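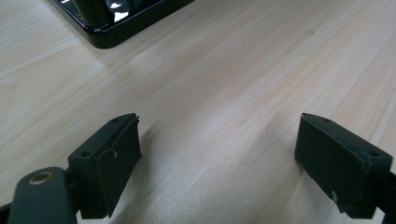 Pale top, soft diagonal grain, and a black corner for contrast.

I've had the Furnell table from Plerkby since January, and I still catch myself running a hand over it when I walk past! I wanted a light work table that wouldn't make my small back room feel smaller, and I looked at 2 others first (the Nakau was too orange, the Barroso too glossy for a room with a big window).

The color is what sold me. It's blond, but there are bands of peach and tan running through it, with creamier stretches in between that go almost white when the light is strong. The finish sits somewhere between matte and satin, so you get a wide, gentle glow across the middle instead of a hard glare. I work next to the window most mornings and my eyes have never been bothered by it.

It's easy to live with, too. I wipe it with a damp cloth, dry it, done. Coffee rings have come off every time so far, though I did leave one overnight in the spring and had to go over it twice. Black things look fantastic on it, by the way. Anything with a shiny surface really pops next to that soft grain.

Now the grumbles. You'll see every crumb and speck, so if you do crafts or eat at your desk (guilty), keep a cloth handy. The legs took me ages to level, and the instructions show the bolts going in from the wrong side. I paid $321, plus delivery, and for that I'd have liked felt pads in the box.

Would I buy it again? Yes, in a heartbeat, and I'm already eyeing the narrower one for the hallway. If you're stuck between finishes, ask for the sample chip first, my screen made it look a lot grayer than it is.

Gwenaël Lebrun
Sunday, October 13, 2024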